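Frequently Asked Questions — The Inddale Dish Towel Swap

How does the swap work, exactly?
It's about as simple as we could make it. You mail us a bundle of dish towels you no longer love (or never did), and we send you back the same number of towels that somebody else sent in. You tell us on the form whether you like checks, stripes, prints or plain, and we do our best to match you. If we can't, we'll write and ask before anything goes in the mail, so please give us an email address you really look at!

How many towels can I send?
Anywhere from two to 24 in one bundle. If you have more than that, bless you, and please split them into two bundles with a form in each.

What condition should they be in?
Clean, dry and free of holes bigger than a pencil eraser. Faded is fine. Soft and faded is better than fine, in our opinion — a towel that has been through the wash a great many times dries a glass far better than a stiff new one. We do ask that you leave out anything with a strong smell, and please don't use scented dryer sheets on the last load, as several of our members are sensitive to them.

Why won't my new towels soak up water?
We get this one more than any other. Most cotton towels leave the factory with a finish on them that makes them look crisp on the shelf and pushes water around on your plates. Wash them warm two or three times with a little less detergent than usual, skip the fabric softener altogether, and they should come around. Linen takes longer, so be patient with it.

Where should I keep them in a small kitchen?
Wherever your hand goes first. Drawers are lovely if you have one to spare, but plenty of us don't, and a towel that's out in the open gets used.
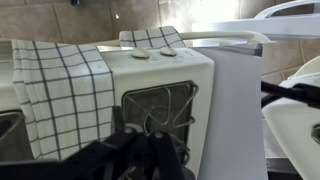
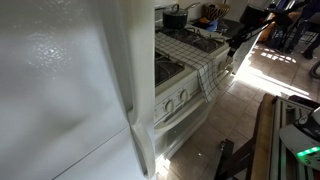
The one firm rule we have is to keep cloth well away from a lit burner or anything that's heating up, and to move it before you start cooking. A hook on the side of a cabinet or a short rail by the sink will do nicely. Give a damp towel room to hang, too, or it will turn sour by the next morning.

How do I get out a sour smell?
Soak the towels for an hour in hot water with a cup of white vinegar, then wash them as usual and dry them all the way through. Please don't ever mix vinegar with bleach.

Do you take handwoven or embroidered towels?
Yes, and gladly! Tick the "handmade" box and we'll only trade them for other handmade ones. Our Assunção shelf, named for the street where the swap began, is where these live, and it is usually the first to run low.

How long will I wait?
Most bundles go back out within two weeks. December is slower, so allow a month. We handled 1,062 towels last year from a single back room, and we can only fold so fast.

What does it cost?
Only your postage, plus a stamped return label tucked inside the bundle.

Can my club or church group join in?
Certainly. Group boxes can hold up to 200 towels, but write to us first so we can clear a table for you.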